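Talks > Community Law Evenings > Speaker notes

Small claims without a lawyer: what the clerk can and can't do for you

Okay, hi everybody, thanks for coming out. I'm going to keep this loose, so stop me whenever. (Wait for the back row to sit down.)

Quick bit about me. I worked the front counter at the Grurkham courthouse, and I've heard every version of "can you just tell me if I'll win?" I can't, and the clerk can't either. Clerks give you forms, deadlines and fees. They don't give you advice, and please don't be mad at them for it - they'd lose their job.

Before you file

Figure out who you're suing. Sounds silly, I know! But a tenant once came in wanting to sue "Danko" over her deposit, and Danko was only a name painted on the van. The company on the lease was Fekus Holdings. She filed against the wrong one, paid the fee twice and lost most of December to it.

So look at the lease, the receipt, the invoice. Then write a demand letter. Keep it to one page, say what you're owed and why, and give a date to pay by. Keep a copy. Judges like to see you asked first.

Anneliese Hellwig is doing the landlord stuff after the break, so save your mold questions for her.

Most of what comes through small claims is everyday stuff, by the way. Deposits, fences, car repairs, a kitchen job somebody paid for and wasn't happy with. The amounts feel huge when it's your money, and the hearing might take ten minutes of the judge's morning.

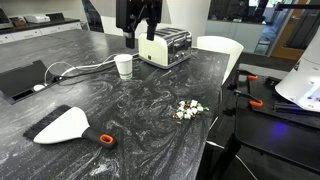 What to bring

Bring 3 copies of everything. One for the judge, one for the other side, one for you. Print your text messages, with the dates showing. Don't hand the judge your phone, it'll ring, it always rings.

If you've got a witness, get them there in person. Eduard Bednárik over in Ostuton used to say a letter from your cousin is worth the stamp on it, and he sat through a lot more hearings than me.

(Pass the sample folder around. Get it back this time.)

At the hearing

You'll get 4 or 5 minutes to talk, maybe less. Start with the number you want. Then say what happened, in order. Talk to the judge and leave the other person alone, even if they're rolling their eyes at you.

Oh, and if you settle in the hallway, get it in writing before anyone goes home. Both of you sign it, then tell the clerk.

Questions, then coffee. Sign-up sheet for the 2 walk-in evenings is by the door.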